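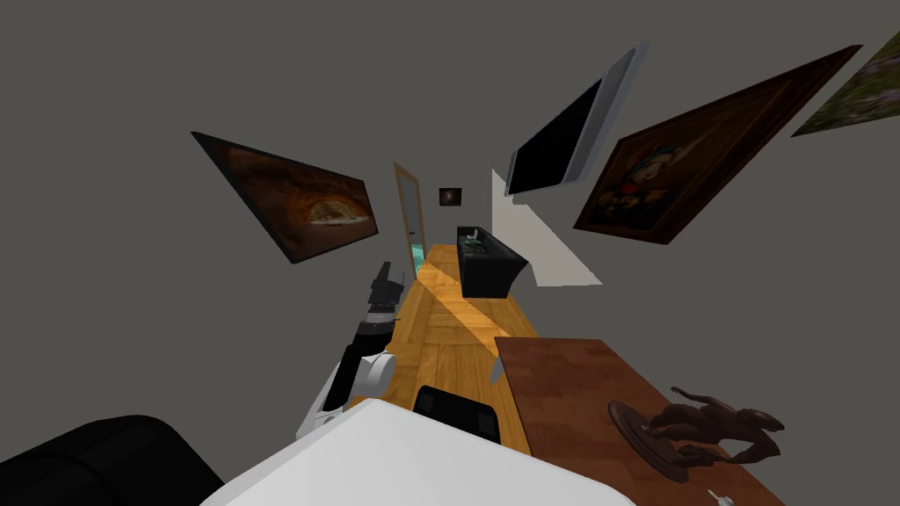

Reshma Tshabalala has kept a diary of other people's noise for three years, and she would like it known that she does not consider herself a complainer. "A complainer wants it to stop," she says. "I just want to know what it is." She lives in a ground-floor flat beneath a family of five and beside a man who may or may not own a lathe, and her diary has now become a small book, Lục, which sold 769 copies in its first month to people who presumably have neighbours too. Long grey hallways come up a lot in it. A wooden floor laid in something like a herringbone, with a patch of light across the boards and a picture or two on the walls, looks like the calmest thing in the world until someone crosses it in hard shoes at ten to six in the morning.

4 min read

We meet in a café she has chosen for its racket. The coffee machine shrieks every few minutes and she pauses politely for it, as you might for an elderly uncle.

"I started writing things down because I was losing an argument," she says. The argument was with her sister, who held that the thumping overhead was Reshma's imagination. The first entry reads, in full: "11.40 pm. Thump. Then an apology." There are 300 entries in the book, whittled down from a pile she won't put a number on, and quite a few are no longer than that one.

The title gets her more questions than the contents. It was the name of a cat that used to sit on the wall behind the flats, and she liked how it looked on a cover. Her publisher, Skenier, wanted to call it The Quiet Woman. "I said I'd be in breach of contract by lunchtime."

Does she ever knock on the ceiling? She looks hurt. She owns a broom, she says, and it is for sweeping. In all that time she has gone upstairs once, to ask about a rolling sound that had defeated her for most of a winter. The upstairs neighbour, Charmaine Ngcobo, let her in, heard her out and fetched a tin of marbles.

"I thought she'd come to shout," Ngcobo tells me later, by phone, over what sounds very much like marbles. "She asked if she could hear the big one by itself." The two have been friends since. Ngcobo has read the book and has one objection, to page 43, where she is said to walk "like a woman delivering wardrobes". She says she has bought slippers. Reshma says the slippers are worse.

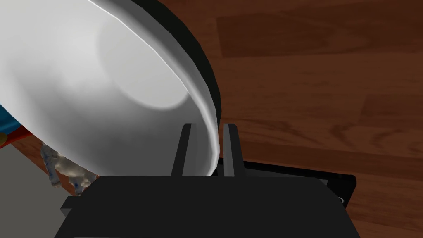

A white bowl with a black rim. Crockery has a chapter to itself in Lục.

That chapter is the one readers write to her about. She can tell, or claims she can, a bowl put down in a temper from a bowl put down by someone on the phone. "Temper is one sound. The phone is two, because they miss." A man in Hull wrote to say he had tried it on his wife and been asked to stop.

Not everybody is charmed. There is a fair question about whether people upstairs agreed to any of this, and she takes it without fuss. Names were changed except where she had permission, and she cut a whole run of entries from August after a couple across the yard split up with the windows open. "I heard all of it. I wrote none of it down after the first night. I turned the radio on, which I never do."

She is working on a second book, or says so when the publisher is listening. It will be about lifts. She has been riding the one in her dentist's building, 60 trips so far, and the receptionist has begun to offer her appointments.

The machine shrieks again and she tilts her head at it. "Needs descaling," she says, and writes down the time.

12 comments · 31 shares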